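Visit notes, Nyanda toy workshop and fit room, Jan 8, 2022

Present: Inger Bjarnason (host), Subbarao Venkataraman, Karlijn Schouten, and myself.

The purpose of the visit was to look at how Nyanda sets clearances on its shape sorters before we commit to stocking the Eleck range. Dinesh Iyengar had asked for written notes on fit and finish. Packaging and price are covered in his own memo.

## Cutting room

The building has two floors. Cutting is on the ground floor, with extraction along the north wall. Blanks arrive trued on both faces and are stacked by color. Inger showed us the cutting templates, which hang on numbered pegs and are signed out by the shift lead. A template is retired when its gauge pin drops through under its own weight. The log sheet for the current set stood at 3,752 cycles, and she expects to replace it in May.

Edges are broken by hand after cutting. Karlijn asked whether a machine chamfer had been tried. It had, on an earlier product called Hisico, and the result was uneven on the inside corners of the smaller openings. The hand step stayed.

## Piece store

Loose pieces are kept in lidded bins, one profile per bin. Cylinders are checked for diameter at both ends and once at the middle. Arch pieces are checked across the feet only. Subbarao thought this was light, given that the inner curve also has to clear its recess. Inger agreed to send the drawing with the tolerance on that curve marked.

Humidity in the store is read twice a day. The dial was at the low end of its band when we passed.

## Fit room

Fit checks are done upstairs on dark surfaces, with even light and walls close in on the sorter. Each profile is tried in its own opening first, then in the nearest wrong ones. The second test matters more to us. Our returns on the previous supplier's sorter came mostly from small pieces that would go into a neighboring hole and jam. 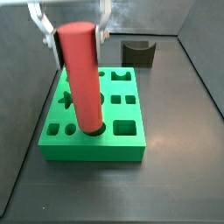

Round openings are the least forgiving to judge by eye. A long cylinder can start into a large hole with a slight tilt and a small offset, and the amount of offset it tolerates depends on the clearance and on how the rim has been finished. Nyanda works to a sideways allowance we found generous. Subbarao would prefer it tighter. Karlijn would leave it alone for the younger age band.

## Open points

- Drawing for the arch piece, inner curve (Inger)
- Sample of 20 sorters, mixed colors, from one template set
- Confirmation that Ison sizes and Eleck sizes do not share bins
- Aravind Shenoy to repeat the wrong-hole test on our samples and report by profile

Inger can receive us again once the new templates are in use.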